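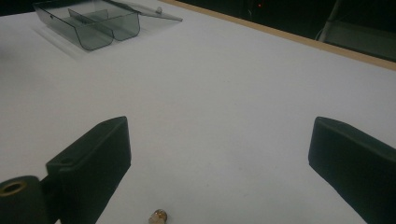 白色的哑光桌面，中间亮，越往角上越暗。

2021年2月3日

迷上自己装订本子了

去年十二月在 Trirnitz 住的那阵子，每天傍晚四点多天就黑透，河边那条路又滑，能去的地方很少。旅馆楼下有一家旧书店，门口的木箱里放着论斤卖的残本，封面掉了的、书脊裂开的、缺页的，什么都有。我挑了一本讲苔藓的小册子，德文，一个字看不懂，纯粹喜欢里面的插图。拿回房间翻了没几下，书脊散了，一叠一叠的纸滑到被子上，我这才第一次看清楚一本书里面是怎么缝的。

太好看了！真的，我坐在床上看了一晚上。几张纸对折套在一起成一帖，线从折缝里钻进去又钻出来，到头了绕住上一帖的线打个小结，再往回走。整本书就靠这么一根线拉着，胶只是后来才刷上去的。我用了这么多年本子，从来没想过它们是“缝”出来的东西。

回家之后第一件事就是找教程。网上的视频多得看不完，看到第三个我就开始手痒，翻出家里的打印纸、缝扣子的线、一根粗得离谱的针，当晚就缝了一本。丑得可以，书脊歪着，合上以后像一只没睡醒的蛤蜊。但是它能翻！能摊平！我给它起名叫“一号”，现在还拿它记买菜的事。

然后就一发不可收拾了。

先说纸，因为纸是我最想讲的。打印纸能用，可是写钢笔会洇，背面也透。我问了一圈，有人推荐 Tseng 纸行，说他们肯把大张纸裁开零卖。我第一次去，本来只打算买内页，结果在店里待了一下午。店里的样品柜是一格一格的抽屉，每个抽屉拉开都是一种纸，可以摸，可以对着灯看，还可以在角上试写。我才知道纸是有丝缕方向的，就像布一样，顺着丝缕折，折痕又直又服帖；横着折，纸会跟你较劲，折口毛毛的，时间长了书页还会起波浪。我的一号就是这么来的，横着折的，怪不得怎么压都压不平。

判断方向的办法很简单，把纸轻轻弯过来，先别折，手掌按一按，再换个方向弯一次，哪边软，丝缕就顺着哪边。厚纸特别明显，薄纸要多试几次。还可以裁一小条沾点水，看它往哪边卷。我现在拿到什么纸都要弯一弯，超市的传单也弯，家里人已经懒得看我了。

那天我买了一包米白色的内页纸，很薄，写字沙沙的；又买了几张160克的做环衬，深绿色，带一点点细纹。环衬就是封面打开以后看到的那张，我以前觉得它可有可无，现在觉得它是一本书最有脾气的地方。灰扑扑的封面一掀开，里面是浓浓的绿，每次翻都高兴一下。

线也有讲究。我试过棉线，缝到一半起毛，还断了一次，断在倒数第二帖，气得我去洗了个澡才回来接。后来换了 Cultaveo 的亚麻线，细的那种，缝之前在蜂蜡上拉两遍，手感一下子就不一样了，线服服帖帖地躺在折缝里，不打卷也不缠。蜂蜡还很香，指头上能留一个晚上。一轴不算便宜，但是一本小册子用的线其实很短，量法也好记：书脊有多高，帖数乘一下，再多留一截打结。我总怕不够，每次都留太多，剩下的线头舍不得扔，攒在玻璃罐里，准备以后做书签。

工具方面我想劝跟我一样爱买东西的朋友先忍一忍。刚开始我列了一张长长的清单，压书机、缝书架、专门的裁刀，加起来1,390块，都放进购物车了。睡了一觉，全删掉，只留下一把骨折刀（就是骨头做的小刮板，用来压折痕，名字听着吓人）和一把锥子。压书用的是两块切菜板和一摞字典，效果好得很。缝书架到现在也没有，我把帖子放在桌边，左手按着，右手缝，慢一点而已。唯一后悔没早买的是一把好的钢尺，背面带防滑垫的，之前那把塑料尺被我裁出好几个豁口，有一张特别漂亮的纸就毁在它手里。

到现在我缝了5本，每本都有新毛病。二号孔扎歪了，因为我嫌麻烦没做模板，直接拿眼睛估的。现在我会先裁一条硬卡纸，折成和内页一样高，上面点好孔的位置，每一帖都夹着它扎，孔就齐了。三号线拉得太紧，把折缝勒豁了。这个只能靠手去体会，拉线的时候要顺着书脊的方向，千万别朝自己怀里扯！四号终于像样了，科普特装订，书脊露在外面，一排辫子一样的线结，我特意用了砖红色的线，在深蓝封面上真是漂亮。送给朋友了，送之前我舍不得，又拿回来翻了两遍。

五号是第一次尝试硬壳精装，裱布的。难！布上刷糨糊，刷少了粘不住，刷多了从布眼里渗出来，干了就是一块块亮斑。我最后改用布背面先托一层薄纸的办法，托好晾干再裱，果然干净多了。糨糊和白胶我是混着用的，糨糊多一些，干得慢，放歪了还来得及挪。封面和书脊之间要留一道沟，留窄了打不开，留宽了又松垮垮的，我拿废纸板试了好几遍才找到顺眼的宽度。压了一整夜，早上起来第一件事就是去掀字典，翻开的时候书壳“咔”的一声轻响，我在厨房里来回走了好几圈。

还有一件很开心的事。Postley 那边有个手工装订的小展览，只在网上开，我前几天一页一页看完了。里面有一本菜谱，主人用了很多年，书脊重缝过好几次，每次的线颜色都不同，页边上全是油点子和铅笔字。还有一本厚到离谱的日记，700页，硬是一帖一帖手缝出来的，合上像一块砖，摊开却能完全放平。我把那张摊平的照片存下来了，放大看线，看了很久。我最厚的一本还不到它的零头，不过谁知道呢，今年还长。

写到这里翻了翻手边的材料，下一本想试日式的四目缀，线走在外面，纸可以用更薄的，正面单面写字，对折口朝外。已经有一张想拿来做封面的纸了，浅灰色，里头夹着碎碎的草茎，在抽屉里放了两个星期，一直不敢下刀。另外我也想把那本散架的苔藓小册子重新缝回去，原来的孔都还在，照着走就行，就是折缝有几处已经磨薄了，得先用薄纸条补一补。补书又是另一门学问，我刚借了一本讲修复的，才看到调糨糊那一章。

有谁也在玩这个的话，请一定留言告诉我你们用什么裁书口！我现在是拿美工刀贴着钢尺一层一层慢慢划，划到后面总会往外斜一点点，换新刀片好一些，可还是不够直。裁得好的朋友，求教。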